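Contents Previous chapter Next chapter Glossary Index

Chapter 12
Floors for Play: Building the Sports Hall from the Ground Up

If you have ever dropped a basketball on a kitchen floor and then on the floor of a proper hall, you will know that the two sound nothing alike. The first gives a flat slap, the second a deeper, rounder note, and players who have spent years on good courts will often tell you what they are standing on before they have looked down. We begin our study of sports buildings with that sound, and with the layers of timber, rubber and air that lie behind it.

In earlier chapters we treated the floor as something that carries loads and keeps out the damp, and so it must here as well. But a sports floor has a second job, and a rather delicate one. It has to give a little under a landing foot and then return to where it was, without robbing the ball of its bounce or the runner of her grip. Make it too soft and the game feels like wading; make it too hard and you will hear about it from every pair of knees in the club.

Our main example will be the hall at Grevelville, which was planned by Sólveig Vídalín and built by the firm of Tremblay over one long winter, with the court handed over in May. It seats 300 people on pull-out benches, and those benches turned out to matter a great deal, as you will see when we come to rolling loads.

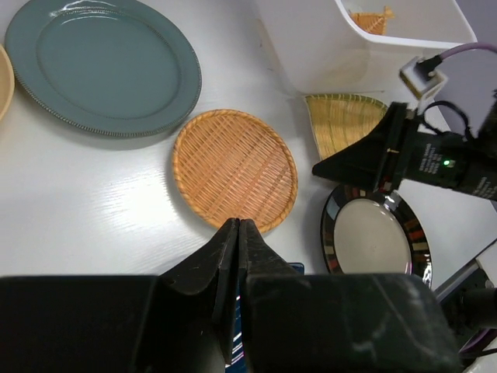
Photo: Carter Penner

The first scheme for Grevelville used battens laid straight on to the concrete slab, a method with a long and honourable history. Laurier Turcotte, who ran the site, was fond of it and said so at some length in his letters, several of which we quote later on. Vídalín preferred a floating floor on rubber pads, and the two of them argued the matter back and forth for the better part of a season — politely, for the most part — before settling on pads beneath the court and solid packing under the benches. I have always thought it a sensible bargain, though you may feel differently once you have worked through the sums.

We shall also look in on Erstead, a smaller hall where the boards were laid before the building had dried out and the court rose in a ridge along one side. There is a good deal to be learned from a floor that went wrong, and the people at Erstead were kind enough to let us see their records.

Before reading further, you may like to turn back to the pages on moisture in timber and refresh your memory. We start with the slab.

12.1 The slab and what lies on it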